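Supplied by Vambridge to schools, clinics and shared workrooms. Product information revised Feb 4, 2020.

# Bastos 765 Height-Adjustable Work Table

The Bastos 765 is a general-purpose table for rooms in which several people use the same surface in the course of a day. It is built at the Drusunby works and delivered with the legs detached. Assembly requires two people and the hex key enclosed with the fittings.

## Top

The standard top is white, with a smooth surface that may be wiped with a damp cloth and mild soap. Scouring powders and bleach should not be used. A matte gray top may be ordered at no extra charge, though delivery of gray tops is normally slower in September, when most school orders are filled. 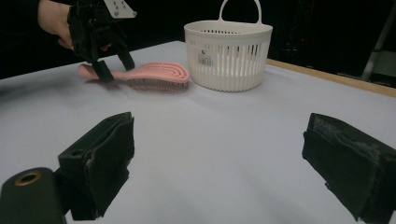
*White tabletop with light wooden edge strip.*

## Frame and adjustment

The steel frame is finished in powder coat. Height is set by a crank, which folds under the top when it is not needed - it may be fitted on either of the long sides. Each foot has a leveling screw for use on uneven floors. Customers who intend to move the table often should order the Trustorska caster set, which replaces the standard feet and includes a brake on every wheel.

The table should be cleared before its height is changed. Heavy equipment should be placed over the frame and kept away from the corners.

## Warranty and spare parts

The frame is covered for three years from delivery and the top for two. The warranty does not extend to marks caused by knives, solvents or hot items. Replacement cranks, feet and edge strips are kept in stock and may be ordered by quoting the number on the label beneath the top.

Orders for more than one room are handled by Miłosz Szczepańska in the contracts office, who can also provide floor plans and a written quotation. Delivery to an upper floor must be arranged when the order is placed.

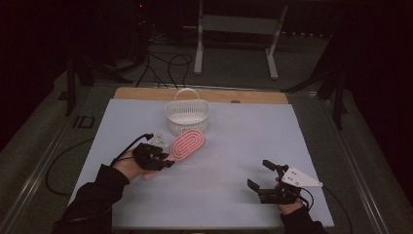

**Can the top be replaced without buying a new frame?**

Replacement tops are sold separately and fit the existing screw holes. Please state the color and the label number when ordering.

## Returns

Unassembled tables may be returned in their original packing - the contracts office will issue a return form on request. Tables made with a non-standard top size are excluded.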